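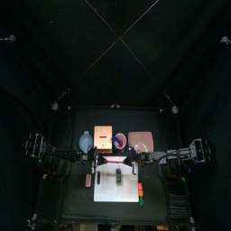
From: Marilou Macapagal
To: primary-spelling list
Subject: Re: [spelling] Dropping the weekly test?

Theresia Egger wrote:
> Hello all,
> We're a small two-form school in Plumildale and I've just taken on
> English for the juniors. We still do the list home on one day, test
> a week later, marks in the book. The children who get 20 out of 20
> would have got 20 without the list, and the ones who get 8 seem to
> get 8 for ever. Then they spell "because" three different ways in
> one story. I'd love to stop but the parents like a mark and I've
> nothing ready to put in its place. Has anyone done it? What did you
> do with the time? We've got the old Cruzado spelling books in the
> cupboard if those are any good.
> Theresia

Theresia, welcome, and yes, do it! We stopped at Zavstead two years ago last March and I would not go back for anything. I've been meaning to write this up for the list for ages, so forgive the length.

What we do now is a short bit of spelling every day and no list home at all. Ten minutes straight after lunch, when they come in hot and cross and it settles them beautifully. It goes like this most weeks.

First day, a word sort. I give each pair an envelope of words on slips of paper, all with the same sound in them, say the long "a", and they put them into groups however they like. Then they have to tell the next pair what their groups are. I keep my mouth shut as long as I can bear it. Somebody always notices that "ay" comes at the ends of words and "ai" in the middle, and once they've found that themselves you hardly need to teach it. Then some clever so-and-so finds "eight" and "great" and off we go again.

The next couple of days are dictation. Two sentences, silly ones, using the pattern plus a few words from earlier in the term. "The snail may wait eight days for the train because it is afraid of rain." I read it through once, they say it back to me all together, then they write. Saying it back is the part I'd fight for. It means they are holding the sentence in their heads while they write and that's so much closer to what happens when they do a story.

They mark it themselves with a green pen, and they only fix the bit of the word that's wrong. If a child has written "becos" they underline the "os" and put "ause" above it. You can hear the difference in how they talk about it: "I only got the end wrong" instead of "I got it wrong".
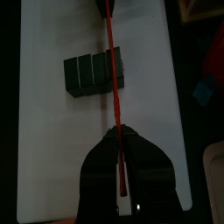

Do the children need a separate spelling book for this?

An ordinary lined exercise book does the job, with the sorts stuck in at the front and the dictations written from the back.

The last sessions of the week are for their own words. Each child has a page of words pulled out of their own writing, never more than five at a time, and they practise those with a partner. A word comes off the page when they have used it properly in three bits of real writing. I had a boy last year who kept "friend" for most of a term and when it finally came off he ran it down the corridor to show the head.

Now, the Cruzado books. Don't throw them out! The exercises are dreary (fill the gap, fill the gap, fill the gap) but the word lists at the back are sorted by pattern and you can plunder them for your envelopes. I typed ours up over one half term, 582 words in the end, with the really rare ones left out. I'm happy to send the file to anyone who wants it. It's set out so you can print a page and chop it up. Theresia, the order won't match whatever your phonics scheme is but that hardly matters by the juniors. 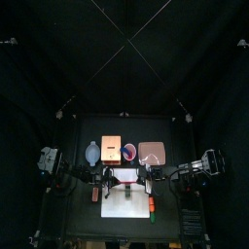 The other thing in the file is a sheet of the words that don't follow any pattern worth teaching, "people" and "two" and "beautiful" and that lot. Those we do through stories about where the word came from, when there is one. "Two" goes with "twin" and "twice" and "between" and their faces when they see it! I've got a couple of children now who bring me words from home to look up, and I have had to buy a better dictionary.

About the parents. We worried a lot more than we needed to. We held one meeting after school, did a word sort with them round the little tables, and then showed them a test page and a story by the same child (one who had since gone up to secondary, and whose mum was glad to let us). Full marks on the test, five of the same words wrong in the story. I hardly had to say anything after that. We did get a few who still wanted something to do at home, so each child takes their own-words page home on a Friday-ish sort of basis, whenever it's changed, and the note says play with these for five minutes if you like.
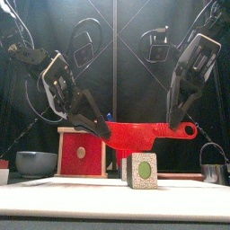
As for a mark, we do a 60 word check three times a year, the same words each time, in no particular order. It isn't sent home as a score. At parents' evening we show the three side by side and it's lovely, you can see the vowels creeping into the right places even where the word still isn't quite there. The Mutach reading assessment has a spelling section as well, if your school already buys it, but I found it told me less than their own stories did.

Things that went badly, in case they save you some bother: I tried the sort with four to a group and two did all the work. I made the dictation too long in the first term. I also let the own-words pages grow to a dozen words, and the weakest spellers got that sinking look back, so that went down to five by Christmas.

If you can get over to Zavstead you'd be very welcome to come and watch, any afternoon at ten past one. It's noisy for the sort and dead quiet for the dictation.

Marilou

PS the envelopes want to be the big brown ones, small ones split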